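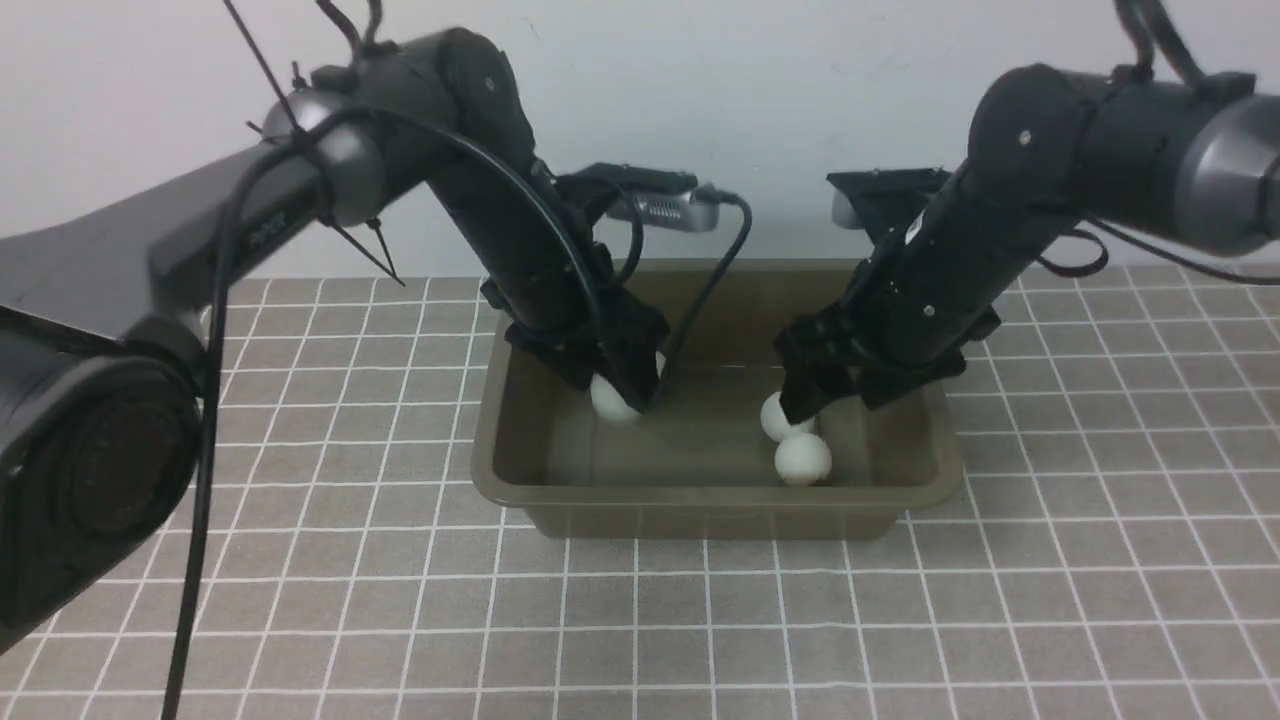
White balls and a shallow plastic tray on a gridded tabletop.

Keeping the Balls Off the Floor

A ping-pong ball weighs almost nothing and will roll off any table that is even slightly out of level. People who play at home find this out in the first week. The balls end up under the couch or behind the dryer, and at some point someone steps on one.

The rec hall in Garkden has owned roughly 400 balls over the years. When the cabinet was cleared out in May, 13 were left. Most of the rest had been lost, and a few were found cracked behind the radiator. The hall now keeps its balls in plain plastic trays, the sort sold for serving snacks or holding mail, and the count has held steady through the summer.

A tray works better than a bowl for this. Balls in a bowl pile up and hide each other, so a cracked one can stay at the bottom for months. On a flat bottom they sit in a single layer. The rim should be high enough to stop a ball that is dropped in from a few inches up – anything lower and it hops straight out. Rounded corners are easier to wipe down than square ones. 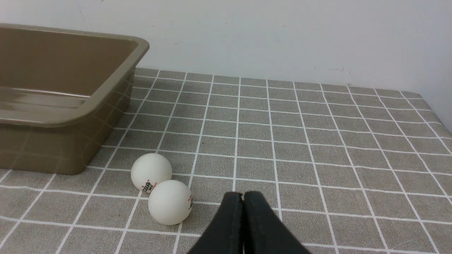
A reader in Perneck wrote to say that she had tried trays and gone back to egg cartons, as her cat could empty a tray in 30 seconds. She closes the lid on the carton, puts a rubber band around it and keeps it on top of the refrigerator.

Cartons are fine for storage. They are less handy during a game, when you want to reach over and grab a ball without looking. What goes under the tray matters too. Bare, polished wood lets a stray ball travel, and a cloth slows it down a little. Lirnik Street Community Center uses a cloth on its side table and keeps one tray for each playing table, 4 in all.

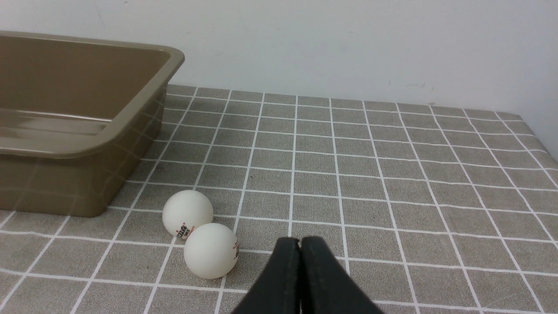

Two balls on the checkered cloth, just outside the tray.

Before putting balls away, pick each one up and turn it over. Look for hairline cracks along the seam, if it has one, and press lightly with your thumb to find soft spots.

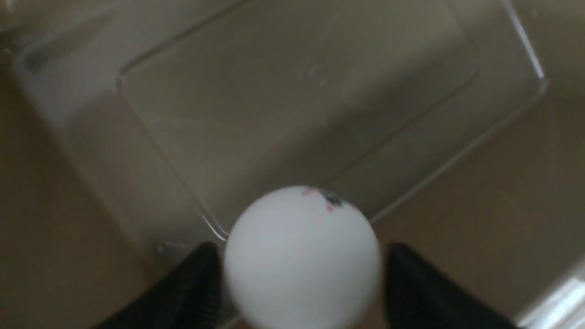 Worn printing is no reason to throw a ball out. The logo fades long before the ball stops bouncing properly. Dust can be wiped off with a damp cloth and a drop of dish soap, and the tray can be washed in the sink the same way. Let both air-dry before the balls go back in.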